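4 min read

4.2 Do weekly event guides change where people go?

Publishers of "what's on" guides often claim that a listing fills a room. We doubt the claim is as strong as they make it. Pietrzak counted entries at 6 small venues in the Lamach district through April, and 1023 of the 2453 people who came in had read a guide that week. Reading a guide and acting on it are different things, and the door survey did not separate them.

Theme nights muddy the picture further. A retro sport night at Zurkside drew a full house in both weeks it ran, listed in one and left out of the other.

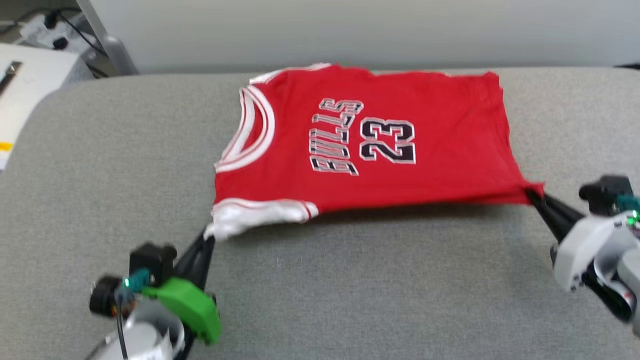
Figure 2. Red basketball jersey with "BULLS" and the number 23 on the front.

Wasilewska argues that regulars would have turned up regardless. Her own sample, taken at the Dernilico bar, is too small to settle it, and both nights she chose had free entry. We would want to see paid events, in colder months, before giving the guides credit for anyone's night out.

Comments (2)

marlo_k: Free entry explains most of it. I've never picked a gig off a list.

Tess: Did anyone ask people how they heard about it?

Related
Late trams and the neighbourhood theatre crowd
Górecki Hall: a season of half-empty rows
Who pays for free festivals?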